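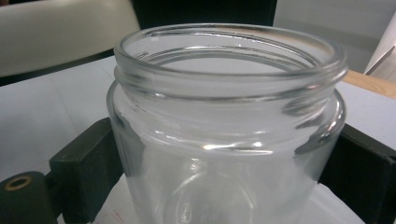 ## Glass jar check – dry store and prep kitchen, Avthorpe

Thu 28 August, before opening. Covers the screw-top jars used for refills, pickles and dry goods. Tick means passed. Comments go under the line they belong to.

### 1. Rim and mouth

- [x] Lid off before the check starts
- [x] Rim free of chips, all the way round
- [x] No rough spots when a gloved finger is run along the lip
- [ ] Spare jars on the top shelf checked the same way

Comment: A thick rounded lip like the one in the photo is easy to check by eye, as it catches the light. Tilt the jar under the strip light and turn it once. The top shelf was not done, the step stool was out on loan to the shop. To be finished before the jars are used.

### 2. Thread

- [x] Raised ridges clean, no dried food or sugar in them
- [x] Thread complete, no flaking glass
- [x] Lid turns on without catching
- [ ] Lids matched to jars

Comment: Two sizes of lid are in the same drawer again and they look nearly alike. The Waaka lids fit the older jars only. On a newer jar they go on a quarter turn and then jump. Sort into separate tubs and label the tubs, not the lids. Honey jars needed the brush a second time.

### 3. Body and shoulder

- [x] Held up to the light, no cracks at the shoulder
- [x] No star marks or deep scratches on the side wall
- [x] Old labels and glue removed

Comment: Reflections on clear glass can look like a hairline crack. If in doubt, turn the jar – a reflection moves along the glass and a crack stays where it is. Still in doubt, reject it. One reject from the pickle shelf, crack running down from the shoulder.

### 4. Inside and base

- [x] Empty, nothing stuck to the base
- [x] No smell of the last contents
- [x] Fully dry before the lid goes back on
- [ ] No cloudy film

Comment: Film on several of the jars that went through the dishwasher on the long cycle. It came off with vinegar and warm water, so it is limescale and the glass is sound. The salt light on the machine was on. Salt has been topped up but look again in September.

### 5. Washing and hot filling

- [x] Washed in hot soapy water or on the 60 degree cycle
- [x] Rinsed, drained upside down on the rack
- [x] Jars for hot filling warmed first
- [x] No jar moved straight from the fridge to hot water

Comment: The Restau rack holds 40 jars if they don't touch. It was overfull on the morning of the check and jars were knocking together at the back. Use both racks.

### 6. Storage

- [x] Heavy jars below shoulder height
- [x] Shelf edge strip in place
- [ ] Nothing stacked more than two high
- [x] Broken glass bin lined, lid on, kept away from food waste

Comment: Three high in the corner by the Wasedum flour bins. Taken down during the check. The shelf has a slight lean towards the door and needs a packer under the left bracket.

### Result

Jars on the stock sheet: 194
Set aside for descaling: 57
Rejected: 1

Passed with actions. Open items are the top shelf, the lid drawer, the shelf bracket and the jars waiting to be descaled. Jars set aside are in the blue crate under the sink and are not to be filled until they have been through sections 1 to 4 again.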